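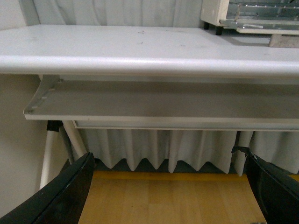
Is it still worth applying if I've never written down a recipe in my life? A woman at the Emelham library asked me this on Tuesday, and it made me think I'd worded the first notice badly, so here we go again with a better one.

Yes! Please apply. I'm looking for home bakers to test recipes for a small book of tray bakes and loaves called Sandhu, after the street I grew up on, and I'd much prefer people who bake the way most of us do, with one eye on the clock and the wrong size tin. If you can follow a page of instructions and tell me where you got muddled, you're exactly who I'm after.

A bit of background. I've been running a baking column for the Trindmont newsletter for longer than I care to admit, and over the years a lot of readers have written in to say a cake sank, or a loaf came out pale, or (my favourite) that the flapjacks had to be chiselled out. Some of that was my fault. My oven runs hot, I know it by heart and I adjust without thinking, which is no help at all to someone in another kitchen. So before anything goes to print I want every recipe baked by people who aren't me.

There are 63 recipes in the book at the moment. Each tester gets 3 of them, and you bake each one twice, a few days apart if you can manage it. I'll try to match them to what you like, so say on the form if you can't stand coconut or you've already got a glut of courgettes to use up.

What I'd need from you:

You bake at home, in whatever oven you've got. Fan, gas, an old electric one with the numbers rubbed off, a little countertop one, all fine. I'd really like a good mix, and I'm short of people with small ovens.

You own scales. They needn't be fancy, but I do need grams.

You fill in a short sheet for each bake: how long it took, what you swapped, what the middle was like, whether you'd make it again. Please be blunt. "Tasted of nothing" is a perfectly good comment and I've had worse from my own family.

You can finish your bakes by the end of October.

You don't need any training, a nice kitchen, or a following online. I'm not after photos for the book either, although a quick phone snap of a slice, cut through the middle, does help me a lot when something's gone wrong.
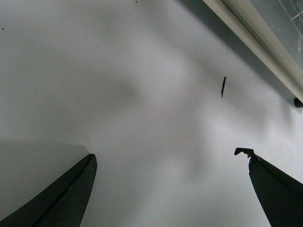 Now, money. I pay £35 per recipe once I've had both sheets back, and that's meant to cover your ingredients and a bit for your time. I know butter costs what it costs these days, so if you're given one of the richer ones (the brown butter loaf is a shocker) tell me and I'll top it up. Payment comes through Jumow, the little press that's bringing the book out, and they've been prompt with me so far. Everybody who finishes gets a copy of the book too, and your name in the back if you'd like it there.

A word on allergies. Plenty of the recipes have nuts, and nearly all have wheat, eggs or milk. There's a short gluten-free chapter which badly needs testers who bake that way all the time and can tell me if I've got the flour mix wrong, which I suspect I have. Two of the loaves are vegan and I'm quite proud of those.

Teenagers are welcome with a grown-up signing the form. Couples and housemates can share a set, but it's one payment between you, so sort that out before you start please!

To apply, pick up a form from the desk at Emelham library or ask for one through the Trindmont newsletter. Tell me what sort of oven you have, what you bake most often, and the last thing that went wrong for you. I read that bit first. Forms can go back to the library desk any time before 5 pm on closing day, which is on the poster, and I'll reply to everyone, even if it's a no.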